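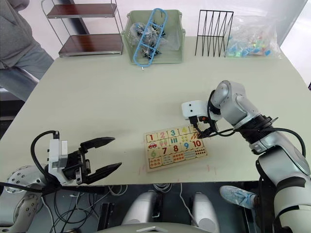 About Prirevby

Prirevby is a small automation company. We teach two-armed robots to do tabletop work: picking up small parts, turning them, putting them where they belong. Our customers mostly sort, pack and kit things by hand and want help with the dull part of it.

Walid Tannous started the company, and he still runs the test bench. We have two products. Meden is the software that plans how the arms move. Zamani is the part that decides when to close a gripper and when to let go.

The fault we get asked about

Most people who find this page have read our report on the Zamani release fault, so we will cover it here.

In June we were running a long series of trials with a children's number puzzle. The task is simple. One gripper takes a numeral tile, carries it to the tray and sets it in its place. We ran 3,902 trials in that series. In 211 of them the gripper opened before the tile was in position, and the software still logged the step as done.

The early release was bad enough. The false log entry worried us more. A robot that drops a part and reports it can be stopped and checked. A robot that drops a part and carries on will reach into a space that it thinks is clear, and at our bench there are often people standing within reach of the arms.
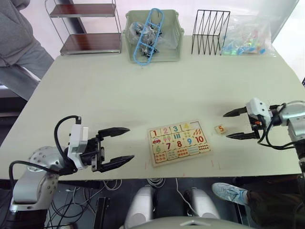 Number puzzle on the bench, with the 5 tile outside the tray.

We stopped all two-arm work the same day. The cause was a timing error in Zamani. It read the finger position once, at the start of the release, and used that old reading to confirm the end of it. On thick parts the difference was too small to matter. On thin tiles it was enough to pass a failed placement as a good one.

What we changed

Zamani now reads the fingers through the whole release. If the readings disagree, both arms hold still and a person has to clear the stop by hand. Meden will not plan a new move until that is done. We ran 2,000 more trials before going back to normal work, and we published the report on August 5, 2018, with the failures left in.

The fix costs us some speed. Customers who had the older version were sent the new one at no charge.

Working with us

We test every release on our own bench before it goes out, for at least 100 trials per task. Anyone on the team can stop a session, and the reason goes in the log under their name. Our log tool is called Stostutell — customers can have read access to the entries for their own project.

To get a copy of the full fault report, or to ask about a task you have in mind, use the contact form. Walid reads the safety messages himself.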